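Thread on decaf, caffeine and why my sleep data was useless for most of a year. Long one. Mute if you're here for the keyboard posts.

Background: I drink a lot of tea. Black in the morning, green after lunch, something described as "light" in the evening. I sleep badly. I had been treating these as two separate facts.

In March I started writing down every cup: time, leaf weight, water temperature, steep time. Leaf weight came off a cheap pocket scale that drifts if you breathe near it, so treat the second decimal as decoration.

First problem. Caffeine per cup is quoted everywhere as if it were a property of the tea type. It depends mostly on how much leaf you use, how fine it is, how hot the water is and how long you leave it. A weak black and a strong green overlap completely.

The color of the cup tells you very little. A pale green tea brewed from a lot of small young leaf can carry more than a dark, stewed-looking roasted one. Young buds are higher in caffeine than older leaf from the same plant. Roasted stem tea is low.

Second problem: bags. Bag tea is broken small, so it extracts quickly. Most of what is coming out has come out by minute three or so. Pulling the bag "early" at two minutes doesn't buy much.

Related, and I still see this one weekly: the 30 second rinse does not decaffeinate tea. Pour off the first 30 seconds and you lose some caffeine and a good part of the flavor. The rest stays in the leaf. Published extraction curves have been clear on this for a long time.

If you want less caffeine, use less leaf or buy decaf.

Water temperature does matter. I ran the same green at 80 C and at a full boil, same weight, same time, and the boiled one was much more bitter. Bitterness is a bad proxy, though. Catechins are bitter too, and they also come out faster in hot water. I have no lab. I'm reporting taste and nothing else.

Cold brewing overnight in the fridge gives a smoother cup. Smooth gets read as "low caffeine." With enough hours and enough leaf it can end up fairly close to a hot brew. I drank a liter of it at dinner for a week on the strength of that misreading.

Noura Matar asked about decaf methods. The short version: solvent (ethyl acetate or methylene chloride), carbon dioxide, and water processing, the last mostly used for coffee. For tea, CO2 keeps the most flavor in my opinion. Ethyl acetate leaves a slightly fruity note I can pick out in a plain black and can't pick out in Earl Grey.

Labels often say "naturally decaffeinated." That usually means ethyl acetate, on the grounds that it occurs in fruit. Check the maker's site, or email them. Two out of the four I emailed replied.

Decaf is also not zero. A few milligrams per cup is normal. Irrelevant for most people, relevant if you drink it by the pot and are sensitive.

Half-life. Five hours is the number people repeat. The range between healthy adults is wide, and it gets longer in pregnancy and with some medications, including some oral contraceptives. Smoking shortens it. So "no caffeine after 2" is a default and you may need a different one. 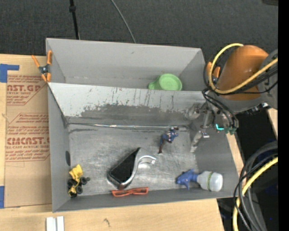

Mine turned out to be noon. I moved the last caffeinated cup an hour earlier every week and held everything else as steady as I could. Bedtime stayed at 10. Above noon I saw no change in how long it took to fall asleep. At noon it dropped. Going earlier than noon added nothing.

Obvious objections: one subject, unblinded, and the days were getting longer the whole time. Leen Daher pointed out that I also stopped drinking a liter of liquid after dinner. Fair. That probably accounts for a good share of the fewer wakeups.

What I drink in the evening now: rooibos or barley tea, both free of caffeine because neither is from the tea plant. Yerba mate is also not from the tea plant and has plenty. Check the plant before you trust the word "herbal."

Rooibos is hard to oversteep, by the way. I forgot a pot on Sunday for the length of a movie and it was fine.

Spreadsheet is a mess of merged cells. I'll post a cleaned copy once I've fixed the time column, which switches format partway down.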